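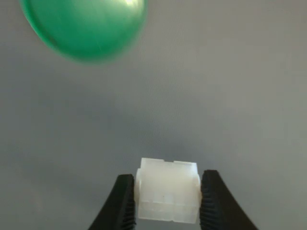

Connector mating remains the job our members ask about most when the talk turns to automation, and it was the first item at the May meeting in Trudmont. The task sounds small. A wire housing goes into its header, the latch engages, and the operator moves to the next one. In practice it is several tasks run together: picking the part out of a tray, getting it the right way round, finding the mouth of the header, pushing straight, and knowing when to stop. Two fingers with fine horizontal serrations on their inner faces will hold a white translucent housing by its ends quite securely, and holding was never the hard part. The stepped ridge along the top of such a housing tells a person at a glance which way up it goes. Milky plastic on a grey surface gives a vision system much less to work with, as its edges glow and its inside walls show through as soft bands.

Nelu Barbu, who runs the wiring bench at Szalai, brought results from a trial on one product, a control box with 8 connectors. The cell was given 200 housings of a single type, presented in a tray in no fixed orientation. It picked and turned nearly all of them without help. Insertion was less good. The failures fell into two groups. In the first, the housing had rotated slightly in the fingers during the pick, so that it met the header at an angle and jammed on one shoulder. In the second, the housing went most of the way in and the controller read the rise in force as a completed latch. The second group is the more serious. A jammed part stops the cell and someone comes to look at it, whereas a part short of its latch travels down the line and is found at electrical test, or by the customer.

Barbu's view is that force alone is a poor signal for latching on small parts. The peak differs between moulding batches and shifts again with the temperature of the shop. He now has the cell pull back gently after each insertion and reject any housing that moves. This adds time to the cycle, and he was candid that a trained operator is still faster over a full shift. The operator does the same pull test by habit, with the same hand, while reaching for the next part.

Mireille Guillot asked about wires. The Szalai trial used bare housings, and she pointed out that no customer of hers buys those. Once a loom is attached, its weight and stiffness pull the part about in the grip, and the loose end finds its way into the working area. Barbu agreed that the figures should not be read across to populated connectors. A second trial with short looms is planned. Guillot's own shop has tried fixing the loom in a clip on the fixture before the robot picks up the housing, which works, but a person has to fit the clip. She timed it. Fitting the clip took very nearly as long as mating the connector by hand.

The discussion then moved to grip surfaces. Serrated pads resist slip along the direction of insertion, provided the teeth run across it, and they cope with a trace of mould release better than smooth pads do. They can also mark soft plastic. For internal housings this seldom matters. For anything on the outside of a product it does, and several members have gone to a rubber facing, accepting that it wears and must be changed. Corentin Collet reported that his rubber pads gave good results until they picked up dust, after which parts began to stick to one finger on release. A wipe at each tray change cured it. His written procedure now includes the wipe, and the wipe is done by hand.

The second item was household work. Maj-Britt Eide gave a short account of the chore rig at Halley, where her group has spent most of a year on clearing a table, loading a dishwasher and folding towels. Her summary for shop-floor people was that the home is the same problem with the fixtures taken away. On a bench one may fix the tray, the lighting and the part. In a kitchen none of these is fixed, and the saving grace is that tolerances are loose. A mug placed a finger's width out of line in the rack still gets washed. A connector out by far less does not go in.

Her rig loads a known set of crockery reliably. It does poorly with cutlery, which nests and tangles, and with anything thin lying flat on a table. Towels are folded neatly when they start flat and badly when they start in a heap, the heap being how towels arrive. She does not expect to see general chores done unattended in an ordinary home soon, and she declined to give a year when pressed. She did say that clear plastic tubs and their lids give her group the same trouble that pale housings give ours, and that borrowing our lighting arrangements had helped. A low bar light from one side, with the overhead lamps turned down, brings out the edges of a see-through part better than any change of camera they tried.

Members considering a cell of their own may find the following of use, drawn from both talks. Start with one connector type and leave the others with the operator. Present the parts in a formed tray if the moulder will supply them that way, as this removes the orientation step altogether. Keep the fingertips short of the top face of the housing, so that they do not foul the header on the way in. Log the full force curve for each insertion, as well as the peak. Do not count a cycle as unattended if somebody has to wipe, clip or refill during it.

On the last point there was some disagreement. Collet argued that a cell needing one short visit per tray is worth having where labour is scarce. Barbu replied that his own costing only came out level if the person making the visit had other work within reach, and that at Szalai they do not, the cell having been put at the far end of the building where there was air and power.

Eugénie Huet has the Osorance pad wear results and will present them at the next meeting, together with a set of worn pads for members to handle. Anyone with force logs from populated connectors, good or bad, is asked to send them to her beforehand with the wire gauge and loom length noted.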